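Chapter 4
Editing and the Viewer's Sense of Time

In this chapter
Shot length and pace
Continuity and the cut on action
Ellipsis: what gets left out
Sound that crosses a cut
Key terms and review

When Elvia Bañuelos turned in her first cut of the short feature Gallardo, it ran 57 minutes and had 582 shots. Her producer thought it was slow. Bañuelos took out 13 shots, almost all of them from the first ten minutes, and moved one conversation from the middle of the film to a spot near the end. The running time barely changed. At the next screening, viewers described the film as quick.

The story of that cut raises the question we will work on in this chapter. A film has a running time that can be read off a clock, and it also has a length that the audience feels. Editors can change the second without doing much to the first. To see how, we have to look at what a cut does when it joins two pieces of film.

Chapter 3 treated the shot as a unit: its framing, its depth, the movement of the camera. We now turn to the join. Most viewers don't notice most cuts. A character reaches for a door in one shot and the door swings open in the next, and the eye follows the arm. This is called a cut on action, and you will find several in almost any scene from a mainstream drama.
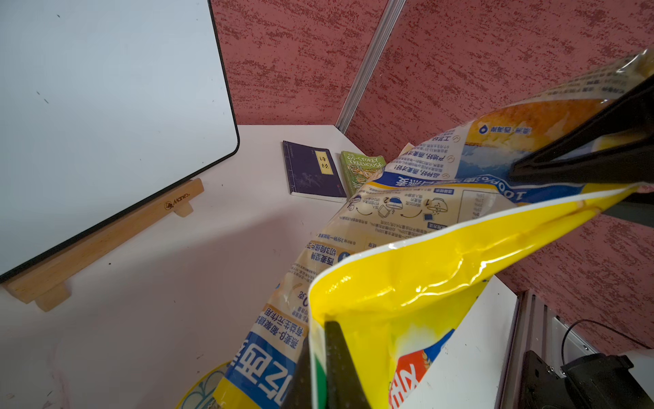

Other cuts are meant to be felt. In Triltlow, directed by Quyên Đặng, a woman sits down to write a letter and the film cuts straight to the same chair, empty, with snow on the window ledge. Months have passed. There is no title card and no dissolve, and the audience has to work out the gap from the snow and from a coat that is missing from its hook. The time left out between the two shots is an ellipsis. Nearly every film uses ellipsis, but few rely on it as heavily as this one.

Đặng's film is also useful for studying sound. The scratch of the pen carries on for a moment over the empty room before it fades. A sound that continues past a cut in this way is one kind of sound bridge. It ties the two shots together – and it makes the jump in time harder to place.

Section 4.1 begins with shot length, the easiest of these matters to measure. You will need a timer and a copy of the opening reel of Gallardo. Watch it once without stopping before you start to take notes. On the second viewing, mark each cut with a short stroke on paper and write down any point where the pace seems to change. Keep the sheet, as you will use it again in Section 4.3.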